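Filed under: Threads > Suturing

1/ Okay, stitch talk! I've been stuck on suturing since the summer course at Narna, and I have a lot of feelings about thread. It slides, it loops, it goes everywhere except where you want it. (Mute me now if you're eating.)

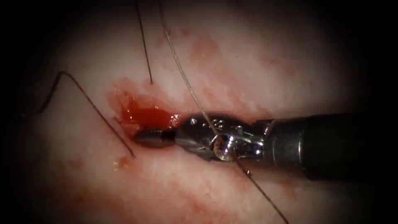

Red pool, pale tissue, fine dark thread.

2/ My log from July says 52 knots, and I'd happily show you maybe 12 of them. The rest were too loose or had tails you could trip over.
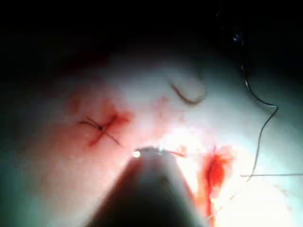
3/ Knots are where I get fussy. I want them small and I want the ends trimmed, none of those long whiskers. The black one over the red line is my kind of knot, with ends cut short and splaying a little in different directions. Love it. The loose loop up and to the right still makes me itch to tidy, though!
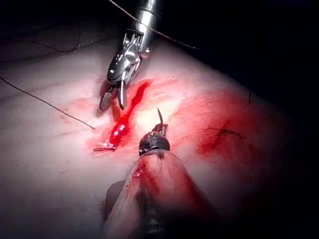 2 min read

4/ Needle angle next, my eternal weak spot. With the point up like that, I'd take a second to plan the curve before going anywhere near the edge of the cut. I used to just push straight and hope, and my Nolte notes have "ROTATE YOUR WRIST" underlined on nearly every page.

5/ Also, keep track of your slack. A long thread will find something to wrap around.

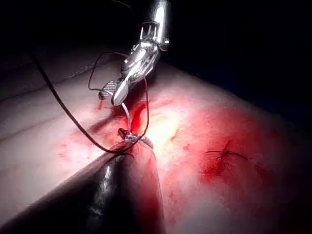
A reply on this thread says to pull the slack through after every single bite, even when you're sure you don't need to. Fine, yes, doing that from now on!

Related
Thread tails: how short is short?
My Pondier course notes
Lastby reading list

Last updated: December 2023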